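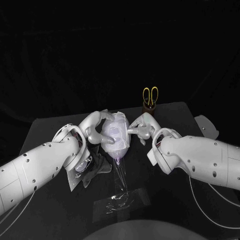 Clear plastic wrap, black table.

Week 11: Packaging and the shelf
Intro to Retail, Friday group (Osian Griffiths)

Carry-over from last week: Uyên Quách's question on who pays for packaging. Short answer, the shopper, mostly. Long answer in the reading.

What packaging has to do
- hold the thing together, keep dirt and air out
- survive the truck, the back room and the shelf
- tell people what it is and what it costs to use
- make somebody pick it up (this gets all the attention, see Humphreys ch. 2)

Primary / secondary / tertiary. Primary touches the product. Secondary groups it, e.g. the carton around a dozen packets. Tertiary is pallet and stretch wrap. Exam always has one on this, learn it.

Clear or printed?
Clear lets the buyer check colour and condition. Good for bread, screws, socks. Bad for anything light spoils, so oils, some cheeses. Printed film hides flaws but gives you room for a label. Half-and-half (a window) costs more per unit than people expect.

Case: Zitley, small dried fruit seller, Edham. Switched from printed bags to clear ones with a paper band. Test run of 1,000 bags. Sales up at the market stall, flat in shops. Why the diffrence? At the stall people could ask. In shops the band was too narrow to read from the aisle. Delyth Watkins' notes on this are on the course page, 22 slides, skim the middle.

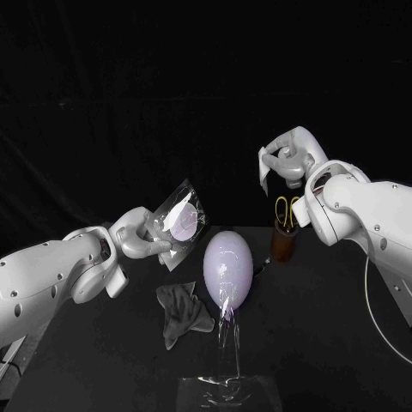
Seals and opening
Seal strength is a trade-off. Too weak, returns. Too strong, scissors, angry customers, spilled product. Tear notches are cheap, so is a peel corner. Think of older hands and cold hands when you judge a pack.

For next week
Bring one pack you hate opening. Half a page on why, and who in the chain is better off becuase it's like that. Groups same as January. Osian Lewis still needs a partner.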